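Buscar en el blog... Buscar

Lentejas con calabaza y pimentón

19 de septiembre de 2005

El sábado compré en Zulila una calabaza demasiado grande para dos personas. La mitad se fue en crema y con el resto hice lentejas, que llevaba sin preparar desde abril porque en mi cocina no se aguanta una olla al fuego en verano.

Uso lenteja pardina, que no necesita remojo. Para cuatro platos pongo 300 gramos, y siempre sobra algo para el día siguiente. La calabaza la corto en dados grandes. Si se cortan pequeños se deshacen y el caldo queda dulzón, que es lo que me pasó la primera vez.

Empiezo con una cebolla picada, un puerro y 2 dientes de ajo en aceite, a fuego bajo, hasta que la cebolla está blanda. Añado una zanahoria en rodajas y un tomate rallado. Cuando el tomate ha perdido el agua retiro la olla del fuego, echo una cucharadita de pimentón dulce y le doy dos vueltas. El pimentón se quema enseguida y entonces hay que tirarlo todo.

Después van las lentejas, una hoja de laurel y agua fría hasta cubrir con dos dedos de más. Cuando rompe a hervir bajo el fuego y dejo la tapa medio puesta. A los veinte minutos entra la calabaza. Desde ahí son otros 16 minutos con la calabaza que compré, que era bastante firme; con otras ha sido menos. La sal la pongo al final.

Este año he probado a añadir un chorrito de vinagre ya en el plato. En la tienda de Basent venden uno de manzana que va bien, aunque el de vino de toda la vida también sirve. En casa hay división de opiniones sobre el vinagre, así que la botella va a la mesa y cada uno decide.

No llevan chorizo. Se le puede poner, en rodajas, al mismo tiempo que las lentejas, y en ese caso yo quitaría la mitad del aceite.

Se congelan regular: la lenteja aguanta, la calabaza sale aguada. En la nevera duran bien tres días. La próxima semana, si encuentro membrillos, toca carne de membrillo.
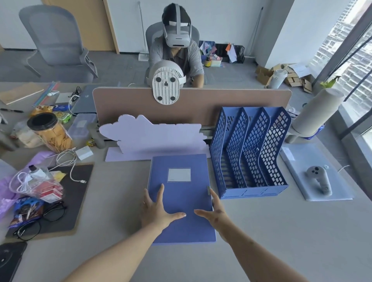 Carpeta azul sobre la mesa.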